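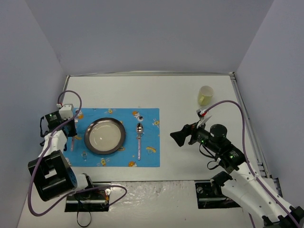
Sirness Household Word List

A plain list of everyday words for things in the kitchen and at the meal table, with notes on who says which word and where. The name Sirness is the name of the street where the list was started, it has no other meaning.

Version 2
Last changed in February

What is in the list

The list has 3,095 entries. Each entry is one word or short phrase, for one household thing or one household action, with its meaning in simple English. There are 700 different meanings, so many meanings have several words. For example "tea towel", "dish towel" and "dishcloth" are near to each other, but for many speakers they are not the same thing, and the list keeps them apart.

The words were collected from people who speak English at home in Australia or in Canada, and from people like me who learned it later and live with these words every day. The second group is marked, see the column "learned" below.

Recipes, names of dishes and names of shops are not included. Food words are included only when they name a part of the meal (entree, main, sweets, afters) and not the food itself. Please take care with "entree", which in Australia comes before the main course and in Canada is often the main course. This word alone gave us more letters than all the cutlery.

Files

words.csv - the main list
meanings.csv - the meanings with their numbers
sources.csv - where each word was heard or read, without names of persons
notes.txt - longer remarks, in no special order
old/ - the list as it was in version 1, kept for people who cite it

Columns in words.csv

word - the word as the speaker would write it. Spelling is not corrected, but the usual Australian or Canadian spelling is used if the word was only heard.
meaning_id - number of the meaning, the same as in meanings.csv
region - AU, CA, or both
age_group - young, middle, older. Empty if we did not ask.
learned - yes if the speaker learned English after childhood
setting - home, school, cafe, other
doubt - yes if the two readers of the entry did not agree

An example of a line:

serviette, 123, both, older, no, home, no

Meaning 123 is "piece of cloth or paper for wiping the mouth at the table". The other words under it are "napkin", "paper napkin" and "table napkin".

How the words were collected

Most words came from a paper form which was given out at the Goicoechea community kitchen on Thursday evenings. The form had small drawings and an empty line under each drawing. People wrote the word they would use at home. Later the same form was typed into Mindbridge, our shared folder system, and from there exported to CSV.

A smaller part came from old school cookery books and from notices in shared kitchens. These have "school" or "other" in the setting column.

Every entry was read two times. If the readers did not agree about the meaning, the entry stays in the list and the doubt column says yes. I did not want to throw these away, they are often the most interesting ones.

Changes from version 1

The meanings for "bench", "counter" and "benchtop" are now one meaning. They were three before, and it was my mistake.
"Placemat" and "table mat" are separated from "trivet", which is for hot pots.
Colour words were removed from the entries ("the blue bowl" is now "bowl").
The age groups have words in place of numbers.
The separator is a comma everywhere. In version 1 some files had a semicolon.

Known problems

The older speakers are mostly Australian and the younger ones mostly Canadian. Please do not use the list to say that a word is dying out, it cannot show this.

French words used in Canadian English are poorly covered. I do not know French well enough to decide which are borrowed and which are simply French.

The words for washing up are mixed. "Do the dishes", "wash up" and "do the washing-up" share one meaning, but in Canada "wash up" can also mean to wash your hands before dinner. This sense is still missing.

Some entries have a space after the last letter. Trim them before you compare.

Use and licence

You may use the list for teaching, dictionaries, games and research, also if you earn money with it. Please name the list and the version. The drawings from the form are not part of the licence, they belong to Vitisus, the small print shop which made them, and you should ask there first.

Corrections

Send one correction per message, with the word, the meaning number and where you live or grew up. A short sentence in which you would use the word is very welcome. I answer slowly but I read all - if your word is still not in the list after the next version, please write again.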